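Workshop notebook — bench 2
March, started 9.40

Carrying on from the previous entry. The Fletton box is back on the bench with the new top fitted, and the green cubes from the Hattar batch have had their second coat. Today was meant for checking fit only, but most of the morning went on finish.

Cubes first. The dark green is the Akorska water-based satin, thinned a little more than the tin says. First coat went on too thick and pooled along the lower edges, leaving a ridge that showed up as soon as two cubes were put face to face. Those were rubbed back with fine paper on the glass plate and recoated. Second coat by brush, one face at a time, turned on pins. It takes far longer than dipping. Dipping gave us rounded corners and a cube that would not stand square, so I am not going back to it for anything that has to sit in a row.

Top faces dry lighter than the sides. I had put this down to the window but it is the same under the bench lamp with the blind down. Most likely the light simply coming off the upward face, and nothing in the paint. Leave it.

Sizing. Callipers across each cube in the three directions, written in pencil on the batch card, not copied here. Spread is acceptable. The worst one is slightly long along the grain, as expected from the end that was sawn last, after the stop had crept. Stop now has a second clamp. Samah Benkirane asked whether we should plane the long ones down before painting; my view is no, a pass with the sanding block at the end is enough, and planing end grain at that size is asking for breakout.

Box. Top is light wood, unpainted, wiped with one coat of oil and left. Side is red. The slot is cut on the diagonal, long and narrow, and it was the slot that held this up for so long. The first attempt, freehand with the small saw, wandered near the far end. The second was done with a fence pinned at the angle and a straight bit, three shallow passes, and came out clean apart from some fuzz on the exit side. Fuzz removed with a folded piece of 225 — this is the odd grade from the Mondulia sampler, somewhere between the two we normally keep, and I rather like it for edges. The round hole beside the slot was drilled from both faces to avoid tear-out. No problems there.

There are marks on the top. Some are pencil from the layout that I did not get off before oiling, the others are scuffs from sliding it about. Nothing deep enough to catch a fingernail. It would clean up with a light sand and another wipe of oil, but the whole top would need doing or it will look patchy. Decision: leave until the slot has been approved, then do the lot in one go.

Knob. Turned from the same stock as the test knobs, glued into the red side near the upper corner. I wanted it lower. The drawing has it where it is, and moving it would put the dowel through the inside corner joint, so the drawing wins. Glue was left overnight. Pulled on it fairly hard this morning and it did not shift. There is a small bead of glue at the bottom of the joint that I will pick off with a blade.

11.15. Colour. Red on the box side is Akorska again, same satin range, batch 2475. Write this down properly on the lid, please, whoever opens the next tin. The previous one was a different batch and visibly more orange when the two were brushed out side by side on a scrap. If we run short halfway through a panel we will have to repaint the panel.

Base rim is still bare wood. Samah would like it painted red to match. I would keep it pale, as it is the part that gets knocked, and bare wood can be sanded where chipped paint cannot. To be settled when we have the lid off the tin anyway.

Row test. White sheet on the table to give a plain ground, cubes pushed up into a line with the faces touching, looking for daylight in the joints and any step along the tops.

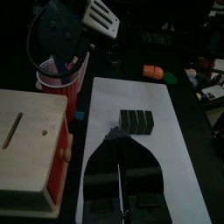
Four to a row is what the tray drawing allows, with a small clearance at one end. The clearance is set by paint thickness as much as by timber: two coats on each face, twice over at each joint, and it adds up along the line. I had not allowed for it on the first tray and that is why that tray is now a paint stand. On the new one I have opened the length slightly and left the width alone.

Seams between cubes read as thin pale lines. Part of this is the arris being broken with paper after sawing, so the edges fall away from each other. If we want the joints to vanish the edges must be left sharp, and sharp edges shed paint the first time they are dropped. Keep the broken arris. One light stroke per edge, block held at an angle, no more. I have been heavy on some of them.

Sticking. Painted faces left in contact under any weight will grip each other for the first few days, even when they feel dry. Separate them at the end of every test and store with paper between. Talc works as well but gets into the next coat.

2.30. Ran the slot edges over with the 4000 pad, dry. Probably excessive on bare wood, but it takes off the last of the roughness and it was already out. The exit side of the slot is now as good as the entry side.

To do:
Pick off glue bead under knob.
Rub out remaining pencil on top before any more oil.
Decide on base rim, red or bare.
Order more pins; the turning board is down to 6 usable ones.
Label the red tin.
Check tray length again after the third coat, if there is a third coat.

Note on the third coat. Samah thinks the coverage is good enough now. On the flat faces I agree. On end grain the colour is still soaking in and looks duller than the rest from a low angle. One more thin coat on end grain only would even it up, though that puts extra thickness on two faces and none on the others, which brings us back to the tray. Will try it on a reject first and measure.

Brushes washed, paint lids down, plate left out for tomorrow.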